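Workshop notebook, July 2022
Project Pludiria, save and load

Big day! The new save system finally runs on the console build, and it is so much faster than I dared hope. Old saves came in at 2161 ms on the test unit. With the Rovik packer switched on, the same slot loads in 500 ms, and that's with every debug print still going (must strip those before the next build goes to Sitdale).

What changed: we used to write the whole world state each time the player touched anything. Now each room keeps its own little list of changes and only those go to disk. Doors, lamps, drawers, pickups, all the same format. I love how small the files got. The inn level is down to 600 KB and I haven't even touched the dialogue flags yet.

Drawers were the sticking point for most of the week. A drawer needs a float for how far out it is, plus a separate flag for "looted", and we had been cramming both into one byte. So a half-open drawer came back shut, or fully open with its loot respawned (fun for players, terrible for us). Split them this morning and slot 11, the one that always broke, loads clean every time I try it.

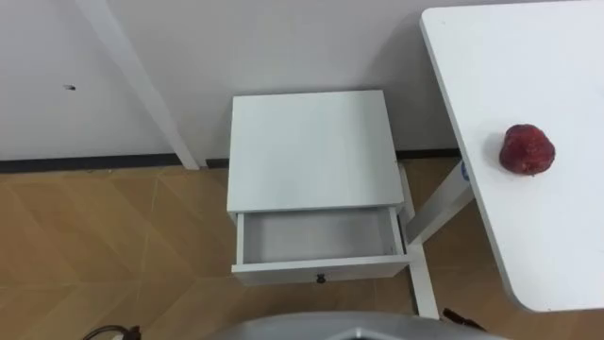

White nightstand, drawer partway out, nothing inside.

Still open:
- Autosave during the ferry cutscene hangs on the older console. Only there, never on PC. My guess is the audio thread, but I haven't proved it.
- Buzatu patch for the controller rumble is merged but untested. Whoever gets the dev kit next, please try it with the battery low.
- Slot thumbnails are still stretched on wide monitors.
- Version number in the save header! I keep forgetting. If we ship the August demo without it, every save from the demo dies at launch.

Tried cloud sync for ten minutes at the end, just to see, and it picked up the new files with no changes on our side. So good. Leaving the kit on overnight with the soak test looping in the inn, log goes to the usual folder.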